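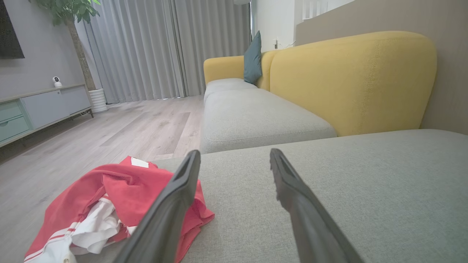

The Fleltine is a home-built mobile manipulator, a household robot made for picking up clothes and other soft items from furniture. It was designed by Veerle Smits and Xuelian Luo at the Zodham shared workshop, with later work on the gripper by Clyde Ruiz-Ortega. The plans are free to copy, and the name is used both for the first machine and for others built from the same drawings.

Background

Smits began the project in January as a way of clearing laundry from her own sofa. The first version had a single suction cup, which could not hold knitted cloth and was dropped after two evenings. Luo suggested a parallel gripper in its place, and the pair rebuilt the wrist on a workbench at Zodham.

Design

Each arm has five powered joints and ends in a gripper with two fingers. The fingers are printed in the workshop and can be swapped by removing two screws. A small camera at the wrist gives a close view of the cloth, while a second one higher up covers the whole seat. The cables are kept outside the arm so that a worn one can be replaced without opening the joints – a choice Luo has defended, although they sometimes catch on cushions.
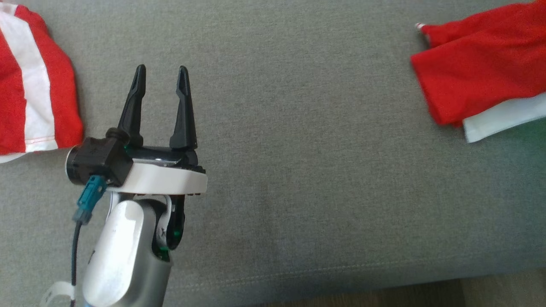
Open gripper above a grey seat, with red and white fabric to either side.

Control

The arm is first guided by hand through a task, and the recorded movements are used to train the control software. The set released with the plans holds 907 recordings, of which 157 deal with striped or folded garments. Juniper Szabo wrote the program that sorts them. Thin fabric lying flat remains the hardest case, as the fingers tend to slide over it.

Other builds

Valquíria Cavalcanti completed a second machine, known as Zavex, with a shorter forearm and softer finger pads. It uses the same wrist but a different base, and its recordings are kept separately. A proposed version with a lifting column, called Vestergaard, has not gone beyond drawings.

Categories: Domestic robots | Home-built machines | Open hardware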